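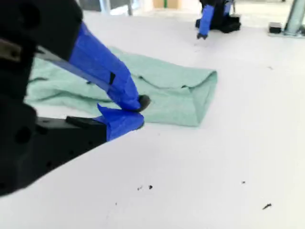
Irfan Pattinasarany asked whether a household that sends only table linen still has to pay the full membership deposit. It does. The deposit is the same for every account held with the Clulton Linen Service and is returned when the account is closed.

Frequently Asked Questions

Who may open an account?
Any resident of Clulton or Furkach aged 18 or over. Guest houses and small restaurants should apply for a business account at the Nair Street office.

What items are accepted?
Towels, sheets, pillowcases, tablecloths, napkins and cotton robes. The Service does not accept wool blankets, curtains with metal hooks, or anything marked dry clean only.

How should items be labeled?
Each piece must carry the account number on a sewn or ironed label near one corner. Pen marks fade and are not accepted. Labels are sold at the counter in packs of 200.

When are bags collected?
Collection begins at 7 a.m. on the day printed on the account card. Bags left out after the van has passed will be taken the following week. Customers in Zivska Court should leave bags inside the main door - not on the steps.

Is there a limit on quantity?
Household accounts may send up to 325 pieces a year. Pieces above that number are charged at the business rate.

May I ask for starch or a particular fold?
Starch is available for table linen only. Towels are folded in thirds unless the account card states otherwise. Requests written on the bag are not passed to the laundry.

What if something is lost or damaged?
Claims must be made in writing within two weeks of delivery and should include the account number and the delivery slip. They are reviewed by Hakim Tarigan at the Nair Street office.

Does the Service close during the year?
Collections stop for the first week of January. The counter remains open for returns until noon.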